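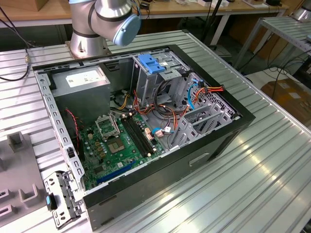
4.3 Comprobación del enganche Wimska antes de remolcar

El fabricante del enganche asegura que el montaje se revisa en siete minutos. Con el Orkdale cargado hasta el techo, reserve 20 y desconfíe de quien le prometa menos. La placa de datos va remachada junto a la bola y trae la carga vertical admitida; si la letra no se distingue, como en la etiqueta blanca de la fuente de alimentación de la foto, no la adivine: pida el dato al taller con el número de bastidor.

1. Estacione en llano, con el freno puesto y el motor parado.
2. Introduzca la bola hasta oír el clic. El clic no demuestra nada por sí solo. Tire hacia atrás con las dos manos.
3. Gire la llave y retírela. Si no sale, el cierre no ha entrado: vuelva al paso 2.
4. Conecte la toma de 13 polos y pruebe intermitentes, freno y antiniebla.
5. Active el modo Remolque en la pantalla Mai.

Nota: Mai muestra «Remolque OK» en cuanto detecta corriente en la toma. No comprueba la bola, diga lo que diga el folleto de Drimstead.

Precaución: el código 431 indica fallo en las luces del remolque. Borrarlo desde el menú no lo arregla. Revise primero el fusible 18.

Repita el paso 2 tras los primeros kilómetros, con el remolque desenganchado.

Revisión del texto: 14 sep 2020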